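Good practice for grasp trials in simulation
Speaker notes, April 2025

Slide 1: Title

Thank the hosts and check that the microphone works. Say who we are: a small group at Drostero, working on handling of soft packages. Say also what the talk will not cover. I do not speak about learning methods, and I do not compare simulators. I speak only about the rules we keep when we run and report our trials.

Slide 2: Why we needed written rules

In January we looked back at the trial set of the Pacheco project. It had 3,445 trials. When we tried to repeat the results, we could use almost 3,000 of them. For the others, one or more settings were missing from the log, for example the friction of the finger pads or the version of the object model. The work was done with care, but every person had a different idea of what "complete" means.

Pause here. Ask if other groups have had the same problem. Do not wait too long for an answer.

Slide 3: The start state

Our first rule is about how a trial begins. The fingers are open, there is nothing between them, and the log says so in its first line. We also write down which furniture is loaded, even if the task does not touch it. A table rim close to the fingers can change the path of the hand, and a reader of the log must be able to know this.

If the start state is wrong, the trial is stopped and gets the code "not started". It is not counted as a failure. We had long discussions about this point and I am happy to repeat them at the coffee break.

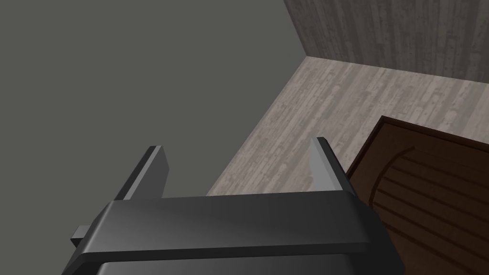 Slide 4: What we call a grasp

Read the definition slowly, because it is used in all the next slides.

A grasp is accepted when both fingers have contact with the object, the object has been lifted free of its support, and it stays between the fingers for 2 seconds of simulated time. A contact with one finger is a touch. We log touches also, but in a separate column.

For tubes there is one more line in the rule. The operator must record which part was taken: the cap, the body or the flat end. A cap is hard and a tube body in real life is soft, so the two results cannot be put together in one number. In the first version of our form there was only the word "tube", and we regret it.
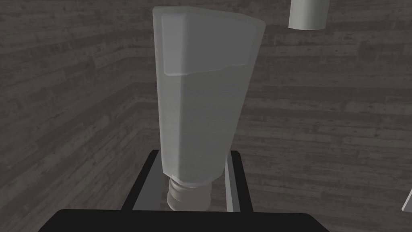 Tube with the cap end down, gripper fingers at left and right of the cap. Simulation.

Slide 5: Limits of the simulated object

Say this clearly: our tube model is rigid. It has the shape of a squeezable tube but it does not squeeze. So the rule says that no result on grip force may be reported from simulation alone. Position and approach angle may be reported.

The partners in Duvusov asked us if this is too strict. My opinion is that it can be relaxed later, when we have a soft model that was checked against real packages.

Slide 6: The log form

Show the form. It has 11 fields, and all of them must be filled before the trial can be saved. Go through only the fields for object version, start state and part taken. The full form is in the handout.

Mention Fliltosura here. It is our checking script, and it refuses a log with an empty field. People did not like it in the first week.

Slide 7: Open points

We do not have a good rule yet for trials where the object slips but is caught again. At the moment two people look at the recording and decide together. I would like to hear how others do it.

Leave this slide on the screen during the questions. If there is time, go back to slide 4 and show the definition again.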